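Ovgate Laundry Helper
Set-Up Guide for Workplace Laundry Rooms
Section 5: Getting the loading spot ready, and settling in with your team

By now the helper has been unpacked, charged and paired with the Allside panel on your wall, so the fiddly part is behind you. In this section you'll set up the place where the helper does most of its day's work, and we'll talk a little about how the job shifts for the people who have been doing the loading by hand up to now. Please read it through once with whoever runs the laundry before you start (a cup of coffee helps!).

5.1 Preparing the spot

1. Clear the floor in front of the washer. The helper needs 70 inches of open floor, measured straight out from the door.

2. Run any cables along the base of the wall, well away from where the helper rolls and where your people walk.

3. Put the basket on the floor in front of the door, with its long side facing the machine and a little gap left between the two.

4. Check that the drum is empty. A forgotten sock will go through the next wash, just as it always has.

5. On the panel, choose Loading, then Approach. The helper drives up to the basket and waits with both grippers open. Wait for the steady tone before you press Start.
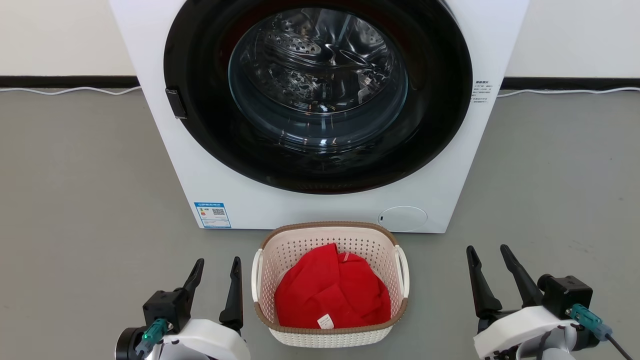

Figure 5-2. Helper at the loading spot, grippers open on either side of the basket.

If the helper stops short or sits crooked, press Back Off, straighten the basket and try Approach again. Code 1874 on the panel means it can't find the basket rim, and nine times out of ten the cure is to push stray sleeves and towel corners back inside.

CAUTION: Keep hands out of the basket while the tone is sounding. If you need to take something out, press Pause first and wait for the arms to come to rest.

NOTE: Sorting stays with your staff. The helper loads whatever it is given, and it doesn't read care tags. Reds, delicates and anything with a full pocket should be dealt with before the basket goes down.

5.2 What changes for the people in the room

The bending and lifting at the washer door goes to the helper, and most crews are glad to see it go. What comes in its place is more sorting, more checking, and a fair bit of listening for the tone while you fold. At the Ballia site, where we ran our first long trial, the morning crew moved their folding table so they could see the panel from it, and we've suggested the same to everyone since.

Do give people time. In the first week, let each person run at least 5 loads with someone beside them, and let them press Pause as often as they like, even when nothing is wrong. Talk over shifts and duties before the helper starts regular work, too, so that folks hear about the changes from you and have a chance to say what they think.

6. When everyone has had a turn, open Settings on the panel, enter the set-up code 2673 and choose Finish Training. The helper will then accept baskets during your normal hours.

Continue to Section 6 for unloading and dryer transfer.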